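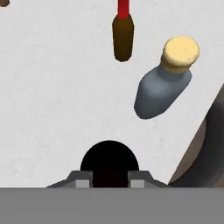

The Mosby starter kit is our topic for Wednesday, and I can't wait to get it in front of you! It pairs a two-finger gripper with the Rutia simulator, so you can try 70 grasps before lunch and break no glass. Start with the brown bottle with the red neck -- it's nearly in line with the gripper, a kind first target. The blue-gray one with the yellow cap is set at a diagonal, so plan your wrist turn first.

Reading: Pfeiffer manual, chapter 6.

Lab groups: Finn Rieger has the sign-up sheet. Bring your grasp logs and one thing you'd change about the kit.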